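Toaster Oven Questions, Answered
Dallira Guest Kitchens, Birnton

Is there an oven in the studio kitchens?
There's no full-size range, I'm afraid, but every studio at Dallira has a toaster oven, and you'd be surprised how much supper comes out of one. We've had guests roast a whole chicken, though please pick a small one!

How do I turn it on?
Both knobs are on the right-hand side of the door. Turn them gently and give the oven a few minutes to warm up before your food goes in.
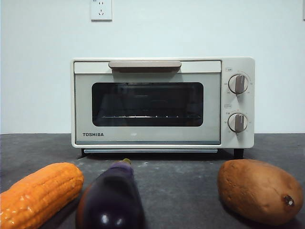 If nothing happens, check the plug first, and then the little reset button on the kitchen outlet, which does like to trip when the kettle and the oven run together. Still nothing? Ring the desk on extension 105 and we'll come up.

What fits inside?
Two slices of toast with room to spare, a small casserole, or one of the frozen pies from Ní Bhriain, the bakery downstairs (the leek one is my favorite, if you're asking). Please leave the wire rack in.

How should I clean it?
Let it cool completely, unplug it, and wipe it down with a soft, damp cloth. Dish soap is plenty, and we'd ask you to keep scouring pads away from the door glass. 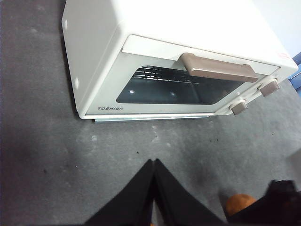
Toshiba toaster oven, with the wire rack visible through the door.

Can I take it over to the Rinis cottage for a party?
We'd so much rather you didn't, as the wiring over there is old and can't manage more than 2,000 watts on one circuit. Call us by noon and we'll happily warm your trays in the main kitchen and carry them across for you.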